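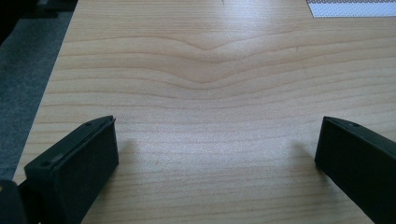 Tabletop in daylight, with the wavy bit of grain.

1/ Small thread on the table, for the two people who asked how it was holding up and anyone else who has a pale one. Bought it secondhand from a Womora outlet, unit 716, the one behind the tire place. It had a ring mark near one corner that came out with plain oil soap after a few tries.

2/ The light color shows crumbs less than our old dark table did. It shows tomato sauce more. The shine is harder to deal with. When the sun is on it you can't tell a clean spot from a smeared one, so I wipe along the grain, dry it with a second cloth, and check it again after dark with the lamp on.

3/ I don't use spray polish. I tried the Osagie one in March and plates slid around on it for a week. Dish soap in warm water, a cloth wrung out well, that's all it gets now.

4/ Placemats went through a few rounds. Solid white looked dirty by Tuesday. Cork shed bits. The gray and white stripes are the ones I kept. They go with the carpet, and a small stain on a striped mat is easy to live with. I shake them out over the sink and wash them when they need it.

5/ Cutlery with wooden handles sits in a black mesh caddy near the placemat while I'm laying the table. Before that it lived in a drawer across the room and somebody was always getting up for a fork.
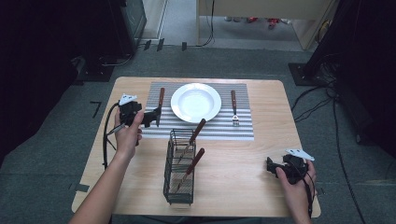

6/ Handles. The reddish-brown ones can't go in the dishwasher. I know some people do it anyway. Mine got one trip through by mistake and felt rough for a month until I rubbed in mineral oil. Leave it on 30 minutes, wipe it off, let them sit overnight. I bought 6 knives and 6 forks from Hirkmont and still have all of them except one fork, which I assume went out with the trash.

7/ The plate has a wide flat rim and a shallow bowl in the middle. Good for pasta, fine for anything with a bit of sauce. It takes up more shelf space than a regular plate, so measure the cupboard first. I didn't, and moved a shelf.

8/ On the caddy: mesh is good for letting things dry but it collects dust in the corners. An old toothbrush gets it out. Dry the cutlery before it goes in if the handles are wood.

9/ Rounded corners were on my list from the start. The last table had square ones and I walked into it at hip height most weeks.

10/ Still looking for chairs. The Daveck ones are the right height but the seats are hard. If anybody has had them for more than a year, let me know how the finish lasted.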